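팔 두 개의 값

우리 식당 예산 회의는 늘 설거지통 옆에서 한다. 사장 언니랑 나, 둘뿐이라 회의실까지는 필요 없고, 물 묻은 손으로 영수증을 넘기다 보면 대충 결론이 난다. 그런데 이번엔 안건이 좀 셌다. 로봇 팔이었다!

"프리센이 제일 싸. 한 달에 854." 언니가 견적서를 흔들었다.

"단위가 뭔데요?"

"유로."

나는 계산기를 찾으러 갔다가 그냥 빈손으로 돌아왔다. 어느 나라 돈이든 우리한테 많다는 건 알겠더라. 칼릭스는 1702, 대신 설치비가 없고, 시노텐트는 1929인데 손가락 패드를 평생 갈아 준다고 했다. 평생이 누구 평생인지는 견적서에 안 적혀 있었다. 내 평생인지, 로봇 평생인지(난 이게 제일 궁금했다).

그래서 언니랑 둘이 풀브리지까지 갔다. 기차로 두 시간, 김밥 두 줄 까먹고. 세 회사 물건을 다 다루는 중개상이 거기 있는데, 사기 전에 일하는 걸 보여 준다기에.
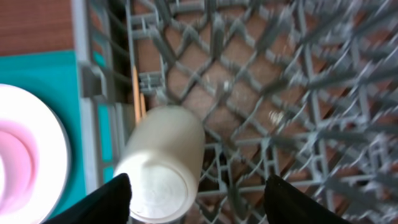 나는 사실 그릇을 깨나 안 깨나만 볼 작정이었다. 우리 집은 작년 1월에만 접시를 한 상자 해 먹었고, 범인은 대체로 나였으니까. 언니는 반대로 돈 얘기만 했다. 전기는 얼마나 먹느냐, 고장 나면 누가 오느냐, 오는 사람 차비는 누가 내느냐. 중개상은 참 친절하게 웃으면서 차비 부분만 대답을 안 했다.

"팔 하나만 사면 안 돼요?" 언니가 물었다.

"하나로는 그릇을 잡고 닦질 못하죠."

"나는 한 손으로도 하는데."

거짓말이다. 언니는 한 손으로 전화도 잘 못 받는다. 그래도 흥정할 때 언니 얼굴은 정말 볼만해서, 나는 옆에서 고개만 끄덕였다.
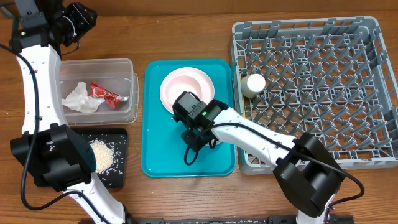
분홍 그릇 위의 오른팔, 그리고 그 옆에 쌀 쟁반.

쌀을 보니까 갑자기 우리 가게 바닥이 생각났다. 점심 장사 끝나면 테이블 밑에 밥알이 얼마나 붙어 있는지 모른다. 저걸 쓸어 담을 줄 알면 1702도 아깝지 않겠다 싶다가, 빗자루는 얼마였더라 하고 또 속으로 따져 보게 되고. 돈 없는 사람 머릿속은 이렇게 바쁘다.

언니는 수첩에 칸을 세 개 그려 놓고 회사 이름을 적었다. 칼릭스 칸에는 "비쌈", 시노텐트 칸에는 "더 비쌈", 프리센 칸에는 "설치비??"라고 썼다. 물음표를 두 개나 친 게 마음에 걸렸는데, 알고 보니 설치비가 한 달 치보다 컸다. 어쩐지 싸더라니!

"할부는요?" 내가 물었다.

"계약금 100만 먼저 거시면 자리는 잡아 드립니다."

무슨 자리를 잡아 준다는 건지는 몰라도 듣기엔 좋았다. 언니가 지갑을 꺼냈다가 도로 넣었다가, 다시 꺼냈다. 그 지갑은 내가 생일에 사 준 건데, 그렇게 여러 번 열리는 건 처음 봤다.

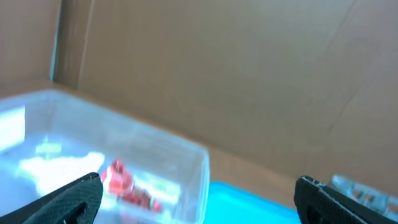 "상자값은 따로 받아요?" 언니가 마지막으로 물은 게 그거였다. 중개상이 상자는 그냥 드린다고 하니까, 언니는 그제야 의자에 제대로 앉았다. 공짜가 하나는 있어야 계약을 하는 사람이다.

결국 칼릭스로 했다. 석 달만 빌려 써 보고, 마음에 안 들면 돌려보내는 걸로. 계약서에 언니가 이름을 쓰고 그 밑에 2021년 7월 16일이라고 또박또박 적는데, 글씨가 살짝 떨렸다. 나는 못 본 척 창밖만 봤다.

돌아오는 기차에서 언니가 물었다.

"너, 그럼 이제 설거지 안 하고 뭐 할래?"

생각해 본 적이 없는 질문이라 한참 있다가 대답했다.

"홀에 나갈까요?"

"너 손님한테 말 걸면 안 끝나잖아."

그건 맞는 말이라 나는 남은 단무지를 먹었다. 언니는 수첩을 다시 펴더니 칸을 하나 더 그리고 내 이름을 적었다. 그 밑에 뭐라고 썼는지는 손으로 가려서 안 보여 줬다.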